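## 4. Setting Up the Gripper for Soft Objects

Do this section after the arm is bolted to its base and homed (Section 3). If you skipped homing, go back. The Istum board will let you run the whole gripper setup on an unhomed arm without a word of complaint, then hit the table at full speed.

You will need:

- the assembled Turnlow gripper with both black wedge fingers fitted
- the 2 mm hex key (the one that keeps rolling under the bench)
- a plate with a rim
- fruit in assorted sizes, real or fake
- a towel, if you went with real

### 4.1 Squaring the fingers

1. Turn the power off at the switch. Unplugging the USB cable does not count, as Miyuki Kuroda's left thumbnail can confirm.
2. Loosen both finger screws half a turn.
3. Slide the fingers together by hand until the tips touch, then tighten the left screw first and the right screw second.
4. Open and close the fingers by hand a few times. They should move with a light, even drag. If one side feels gritty, there is print dust in the rail. Brush it out and don't oil it.
5. Turn the power back on and open the **Grip** page in Phromma.
6. Press **Find Open** and wait for the beep, then **Find Closed** and wait for the second beep.
7. Check the span reading. A healthy build shows 188 counts between open and closed. A much lower number means a finger is catching on its own housing, and the housing always wins.

**Note:** Phromma saves the span only when you leave the page with the **Done** button. Closing the window throws it away. We have asked ourselves many times why we wrote it like this.

### 4.2 Setting the squeeze limit

The squeeze limit tells the fingers when to stop pushing. Out of the box it is set for wooden blocks, and a strawberry is not going to enjoy that.

1. Set **Squeeze** to 8.
2. Place one round fruit between the open fingers, holding it lightly from above. Keep your own fingers out of the gap.
3. Press **Close**. The gripper should touch both sides and stop.
4. Let go of the fruit. If it drops, raise the limit one step and try again.
5. Once it stays put, add one more step and save.

**Caution:** Never set Squeeze above 46 with the wedge fingers. The motor can manage it but the finger mounts can't, and the piece that comes off travels farther than you'd think.

### 4.3 Picking from a plate

Flat tables are easy. Plates have rims, and rims have opinions. Start with the arm parked, and lay out the plate with a few round or oval fruits in the hollow. Leave more fruit loose on the table for the second half of the exercise.

1. Jog the wrist over the fruit you want and lower it until the fingertips are on either side of the widest part.
2. Close with the squeeze limit you saved in 4.2.
3. Lift straight up, slowly, until the fruit clears the rim. Do not swing sideways early. The plate will come along for the ride.
4. Hold for a slow breath and watch for slipping.
5. Lower it back to the plate and open the fingers.

Grapes still on the bunch make good scenery and terrible targets. Grab one and you've grabbed them all, stem included, so leave them until you have tried Section 6.
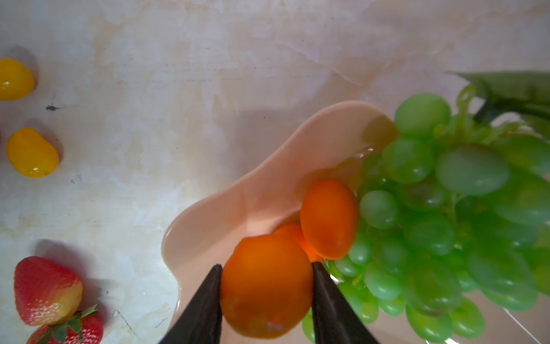
Do I have to redo the squeeze limit every time I change to a different fruit?

Only when the new one is a lot softer or a lot heavier than the last. Small changes in size take care of themselves, as the fingers stop on contact and don't care how far they traveled to get there. Going from an orange to a strawberry is worth a fresh run through 4.2.

Once plate picks are steady, move on to the loose pieces on the table. Ovals are harder here because they like to roll. Line the fingers up across the short side of the fruit and close at half speed. If it squirts out anyway, let it go. Chasing a rolling tomato with the jog keys has never once ended well in this workshop.

### 4.4 If something is off

- **The fruit turns as it lifts.** The fingers aren't level with each other. Repeat 4.1 from step 1.
- **One finger arrives early.** Nudge the wrist toward the late side and save the offset.
- **The fingers buzz when closed.** Squeeze is one step too high, or the Candico power supply is sagging. Try the cheap answer first.
- **The arm stops and the light goes amber.** It has found the table. Press **Release**, lift the arm by hand, and home it again.

Wipe the fingers with a damp cloth before you put the arm to bed. Beverley Greenwood left hers sticky on a Friday, and the ants had the rail by Monday morning.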